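## 4. Registro de episodios de recogida en cesta

Procedimiento para comparar la política Latby con vista única y con dos vistas (cabeza y muñeca). Cada condición requiere 300 episodios.

1. Arranque el registrador Hyun y cargue el perfil `latby-4`.
2. Coloque la cesta en diagonal sobre la mesa blanca — abertura hacia arriba, sin contenido.
3. Deje el objeto sobre la mesa, separado de la cesta.
4. Compruebe ambas vistas antes de habilitar el brazo.
5. Inicie el episodio. El límite es de 600 pasos; al alcanzarlo, el registrador lo cierra como fallo.

**Nota:** una vista de muñeca sin objeto es válida. No descarte esos fotogramas; M. Tan los usa para medir cuánto pesa cada cámara en la acción predicha.

**Precaución:** no mueva la cesta con la pinza habilitada.

Si la vista de muñeca no se actualiza, reinicie solo ese canal y repita el paso 4.

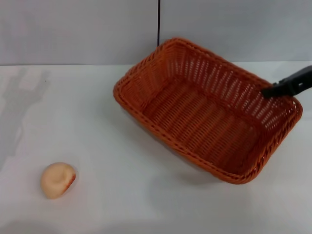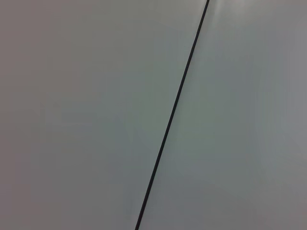

*Fig. 4. Primera imagen: vista de cabeza, con cesta, objeto y pinza. Segunda: vista de muñeca, superficie gris y línea oscura.*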